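Bindalwood handling group, minutes, August 12, 2022
Present: Hunt (chair), Begay, Pruitt, Wojcik (notes). Apologies: Escobedo, by text, during item 1.

1. Cable rule. Hand-held gripper cables must stay clear of the work area. Begay asked who decides what is clear. Pruitt said the person who trips. Wording to be improved.

2. Gloves. Both hands, every session, including short ones. The chair's view of "short" was noted at length.

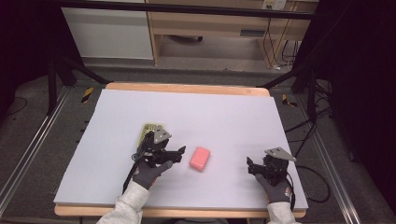

3. Start position. Draft says one object, centred, jaws open, and 2 seconds' stillness before moving. Wojcik finds 2 seconds very long. Agreed anyway.

4. Rule 8 deleted. It referred to rule 8.

Next review in November. Escobedo to bring the new wording.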